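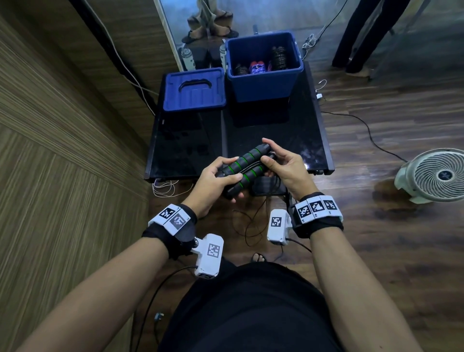
The rope that came back to Wellport

An interview with the man who runs the jump rope club over the hardware store

He has asked me to leave his name out. His mother still lives in Wellport, he says, and she thinks he teaches accounting.

We meet on the second floor of the old Pirkia building, up a staircase that would count as a workout for most people. By six in the evening the radiators are clanking and the club is drifting in, stepping out of office shoes. The average member looks to be past forty. One of them is eating a meatball sub.

"That's allowed," he says, following my eyes. "It's a mistake, but it's allowed."

He started the club after his knees gave out on running, or after running gave out on him. He tells it both ways. A physical therapist suggested low jumps on a soft floor, a minute at a time, and he went home and found he couldn't do a minute.

"I got to maybe twenty seconds and had to sit on the dryer," he says. "I was a grown man with a mortgage. Eight-year-olds do this while singing."

The singing comes up a lot. He has a grudge against the idea that jumping rope belongs to children and boxers, with an empty stretch of fifty years in between. Boxers, he says, have ruined it for everyone by making it look like punishment in a gray sweatshirt.

So what do beginners get wrong?

"Height," he says. "They jump like there's a dog under them. You need to clear a rope. The rope is as thick as a shoelace. People are going up a foot in the air and landing like a dropped suitcase, and then they tell me it's bad for the joints. Well, sure."

The second thing is arms. New people turn the rope from the shoulder, big wide circles, and by the third minute their hands have floated out to the sides and the rope is too short to get over anything. He makes them practice with their elbows tucked in and no rope at all. This is as dignified as it sounds.

"We had a fellow from the bank quit over that," he says. "He said he hadn't paid to flap."

On equipment he is a moderate, which in this world makes him a target. He likes a plain light cord and a handle with foam on it, for people whose hands sweat. He doesn't care about the color. He cares a great deal about length, and has members stand on the middle of the rope and pull the handles up to the armpits, no higher. Anything longer slaps the floor out front and comes back around when it feels like it.

Members do bring in other things. There was a brief fashion for a weighted model called the Ogola, sold mostly through late-night ads, and he lets the word sit there a moment.

"It's a garden hose," he says. "It's a garden hose with a booklet. If that catches you on the shin you'll see your grandparents."

The club keeps a chalkboard by the door with the best unbroken runs. The top number is 3090, set in June by a retired dental hygienist who, he says, didn't look tired and was annoyed to be stopped for the fire drill. Second place is 2154. Third is 2121, and belongs to him, and he brings it up twice before I ask.

"Thirty-three jumps," he says. "I had thirty-three more in me. My shoelace didn't."

Has he tried to win the spot back?

"I'm above that," he says, and then adds that he tries most mornings in the garage.

Every spring the club takes a van to a meet in Ziltska, where the adult division is small and the folding chairs are serious. Last time they entered 4 people and came home with a ribbon for attendance. He has it in a drawer. The teenagers there do things with two ropes and a handstand that he describes with real respect and no wish to be near.

"They were very nice to us," he says. "One of them asked if we needed water. We hadn't gone on yet."

I ask whether it has helped the knees. He thinks about it for longer than I expect. Stairs are easier, he says. He sleeps better. He can't promise anybody anything, and he gets tired of people who come up those steps wanting a number for how much weight they'll lose by summer – he sends them to the gym across the street, where they have a number ready.

What he can offer is a minute. Most people who stay a month get to a minute, and a few of them make a noise when it happens.

"I made one," he says. "My wife came down to the laundry room with a bat."

At half past six he claps his hands and the room arranges itself into rows, more or less. The man with the sub wraps up what's left and sets it on the windowsill. I'm handed a rope and told I look about right for the back row.

I got to fourteen seconds. There was no dryer, so I sat on the radiator.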